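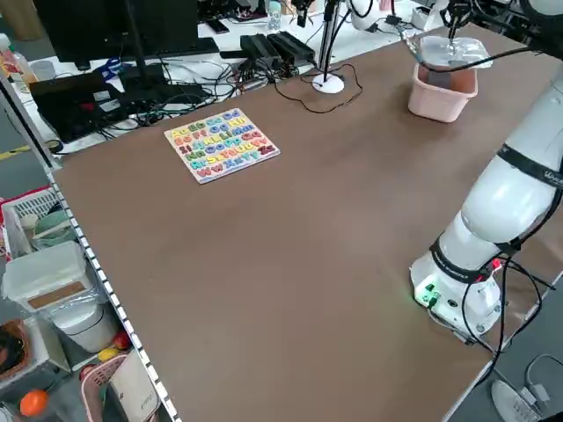 When is the open day?
October, in the afternoon, and Tillau is running the tour again.

Great visit to Mekau! Vandana Goel walked us round and let us stay well past the slot - she answered everything, even my long list on gripper force. 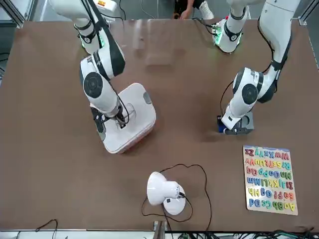

How many visitors can go in at once?
The limit is 12 per group, and we're bringing 17, so we split.

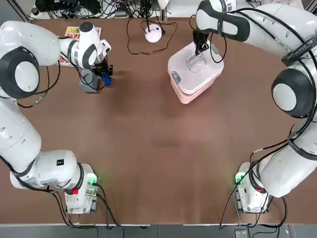

I want two arms on a shared table for our own demo too. Ask Vandana which cable ties they use. Bench 33 would fit it nicely!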